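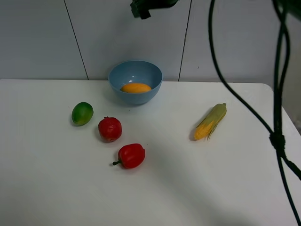 Photo: Darnell Pettigrew / Cistham

Chapter 4
Sorting and What It Is Supposed to Teach

Play food turns up in nearly every preschool catalog, usually beside a promise. A bowl and a handful of toy produce, we are told, will teach a child to classify. Teachers repeat the claim to parents, and parents buy the set.

How good is the evidence? The study most often cited is by Manuela Lo Presti and Jong-dae Choo, who watched 178 children put toy fruits and vegetables into bowls over one July. The children got better at it. So did those in the comparison group, who had been given blocks, and that result is seldom quoted.

There is also the matter of what counts as a right answer. Ask for the fruit, and a tomato or a bell pepper becomes an argument. A botanist would put both in the bowl with what looks like a mango. A cook would leave them on the table, and probably the corn too. A four-year-old who picks by color may be sorting perfectly well by a rule the adult never asked about — and most scoring sheets mark her wrong.

This chapter looks at three sorting tasks and at how each is scored. Before reading on, write down the rule you would use for the items in the photograph. Keep it; we return to it in Section 4.3.

4.1 Rules the child brings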